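Dromville Two-Arm Bench Cell

Equipment / Bench cells / Planning and ordering

The Dromville is a bench cell with two small robot arms for handling light household goods, groceries and soft items. It is made for laboratories, training centres and small workshops which want to start with two arms and do not want to design the structure by themselves. We build it in Onness and deliver it assembled, with the arms already fixed on the front edge.

On this page we explain what you receive, what you must prepare on your side, and which costs are usually forgotten in the first budget. Prices are given by written offer only, because they depend on the arms you choose and on the transport.

What is included

Two arms with grippers, on bolted mounting plates
Frame of metal profile with corner posts
Plain side and back panels
Tabletop (several surfaces, see below)
Cables for both arms, with ties
Power supply and emergency stop
Two days of installation and first training

What is not included

Computer and screen
Baskets, trays and the goods you want to handle
Fixed camera (we can supply a holder)
Transport outside the country
Spare fingers for the grippers

Space and power

The cell needs a floor place of 2000 mm by 2000 mm, and this already counts the room for one person to stand in front and reach in. The door to the room must let the frame pass. If your door is narrow, please tell us before you order, and we will send the frame in two parts. This adds half a day to the installation. The complete cell without computer weighs some 647 kg in its crate, so a normal office lift is often not enough. Ask the building office for the permitted load in writing.

One normal wall socket is sufficient for the arms. We advise a second one for the computer and screen. Please do not use an extension lead which lies on the floor behind the operator.

How the two arms share the table

Most customers ask first about the reach. In our experience the more important question is how much of the table both arms can use together. In the common middle area one gripper can hold a bag and the other can work at the same bag. At the outer sides each arm works alone. When you plan your tasks, write down which ones need two hands. If it is only a small part of them, a one-arm cell may be the better purchase, and we will say this to you openly.
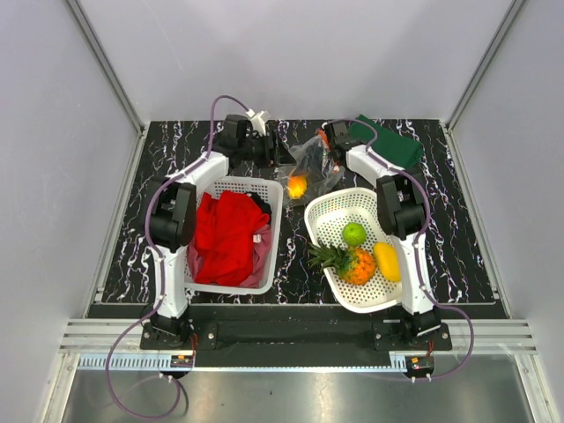 Goods to plan for

Soft and transparent things take more of your time than hard ones. A plastic bag changes its form each time it is touched, and it gives reflections which disturb many cameras. For a first month we recommend that you buy mixed goods: some fruit, some folded cloth, some bags, and baskets low enough that the arm can go over the rim. Real fruit is cheap but must be replaced. Put it in the running costs and not in the purchase, otherwise your accounts department will ask about it every month — this happened to two of our customers.

Tabletop surfaces

You can choose light grey, matte black, wood pattern or dark marble pattern. The price is the same for all. It is possible to order a second top and change it later. Two people can do the change, with the arms left in their place.

Cables

The cables run outside the arms with a free loop at each base. Please leave this loop as it is. When it is pulled tight to look more tidy, the cable will wear at the elbow. A replacement set is a stock item at our service point in Inddale.

Budget lines which are often missing

Crate return or disposal
Insurance during transport
Gripper fingers, which are wearing parts
Operator hours in the first three months
Yearly inspection
A shelf or cupboard near the cell for the goods

We also advise to keep a small reserve for lighting. In rooms with large windows the light changes during the day, and a simple blind is cheaper than to repeat the work.

Delivery time

Delivery is 13 weeks from the signed order. Orders which arrive in July take longer, as our metal supplier Šťastný closes for part of the summer. If you have a project with a fixed end of funding, write the date on the order form and we will confirm it or refuse it before you pay.

Warranty and service

The frame and panels have five years of warranty, the arms have two years, the grippers one year without the fingers. Service by telephone is included for the first year. After this you can take a yearly contract or pay for each visit.

Questions before an order

For technical questions and floor plans: Svatopluk Procházka, planning.
For offers, lease and delivery dates: Shih-chieh Poon, sales.

Please send a sketch of the room with the door width, the socket positions and the height of the ceiling. A drawing by hand is fine. We normally answer in three working days.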